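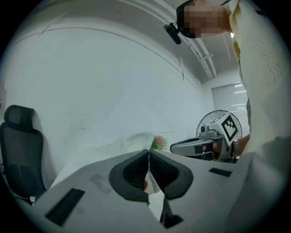 Fig. 1. View from the camera on one hand-held gripper, fingers closed, with a second gripper and its marker cube to the right.

Handout 5: Comparing hand-held grippers
Practical Robotics, second-year option
Notes by Josiane Bodin, revised 2019-11-01

Last week we dealt with arms, which are expensive and do as they are told. This week we deal with hand-held grippers, which are cheaper and are operated by you. The error budget changes accordingly.

5.1 What the camera gets

Look at Fig. 1 before you read on. The lens is a fisheye, so the ceiling line arches and the corners of the picture are black. Students lose marks every year for "correcting" this before they have looked at the raw picture. Look at the raw picture. The bend is the price of a wide view, and a wide view is what keeps the fingertips and most of the room in the same shot.

Note also how much of the picture is taken up by the gripper itself. The grey body hides the bottom of the flowers, and would hide your screw, your washer or your sugar cube just as happily. If the thing you mean to pick up sits low and close, the camera will have an excellent view of plastic. (I say plastic. The Diltov body is plastic. Check your own.)

5.2 Fingers

We have two sets for the practical: the Diltov pair, with ridged pads, and the Khunthong pair, with flat ones. The ridges grip cloth and card well and leave a charming pattern on anything soft. The flat pads are kinder to fruit and hopeless with anything oily. Bethel Derese ran both sets through the drop test in June, 300 lifts each, and her table is at the back of the lab folder. Read the column headings first, as they are not in the order you would expect, or in any order.

Things to write down for each finger set:

Opening at rest, in millimetres, measured at the tips.
Whether the tips meet first or the pads meet first. In Fig. 1 the tips are touching and there is a gap below them. With a thin object that gap matters a great deal.
Weight of object at first slip.
What you did wrong. Leave plenty of room.

5.3 Markers

The cube on the second gripper carries a black-and-white square marker. In our exercise the software uses markers of this sort to work out where a tool is and which way it points. It needs a fair look at one face. A face seen at a steep angle gives a poor answer, and the trouble is that it gives it with great confidence. When you plot your tool path and find a jump of 70 mm between two samples, you have not discovered a new kind of motion. Check which face was in view.

Sleeves, thumbs and the other gripper all get in the way sooner or later. Hold the tool so the cube stays clear of your own arm, then try the whole movement slowly before you record anything.

5.4 Background

A plain wall is dull and you should be grateful for it. Slatted blinds with daylight behind them give bright stripes, and bright stripes upset the exposure. Phong Ninh's group did the same task facing the blinds and facing the wall, and lost the marker in 112 samples out of 4,000 with the blinds and hardly any with the wall. They then wrote four pages on finger material. Please don't.

5.5 For the practical

Work in pairs, one gripper each. Do the cup task, the cloth task and the handover, first with ridged pads and then with flat. Keep the same operator for both, or you will be comparing people, who vary more than grippers and complain about the results.

Load the recordings in Skemonero and save the raw files before you touch any setting. The button marked Tidy does not tidy.

Reports go to Baptiste Roussel, two sides at most, graphs included. Axes should have labels. Units are also popular.

Reading for next time: chapter 4 of the course notes, up to the part on force sensing, and the Khunthong data sheet, pages 2 and 3. Page 1 is a photograph of their building.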